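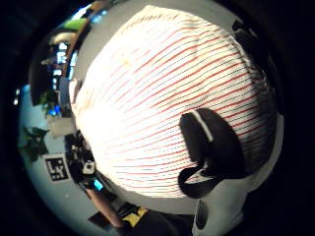

Equipment planning for hand-worn data capture is the work of choosing, pricing and scheduling the gear used to record people doing manual tasks, so that robots can later be trained on the recordings. It covers the hand units, the cameras, the computers that store the footage and the room itself. Most of the published practice comes from small labs and start-ups, which tend to buy in stages.

Budgeting

A plan usually begins with the number of recording stations. Mi-kyung Tak's planning guide for Mustevix sets a target of 100 recorded hours per station before a second station is ordered. Consumables are listed apart from capital items. They include gloves, straps, cables, printed markers and the household goods being handled, such as towels and clothing.

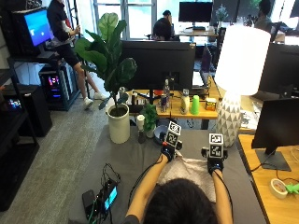
Cables and straps wear out sooner than the electronics, and the guide allows for a full spare set for each hand. Storage is the cost most often set too low. In the Nistetti pilot, which ran to 328 sessions, drives were reordered twice and took money meant for a third camera.

Renting and buying

Renting suits projects shorter than a season. Stavros Nikolovski has argued that buying is cheaper once a station is in use most working days, provided that someone on staff can do repairs. Gil-soo Song disputes this, noting that labour for calibration is often left out of the comparison.

Room and scheduling

Floor space, power outlets and lighting are normally settled before orders are placed. Fixed cameras need a clear view of the table, and mounts may require the landlord's approval.

See also: Motion capture; Teleoperation; Capital budgeting

79 shares 4 comments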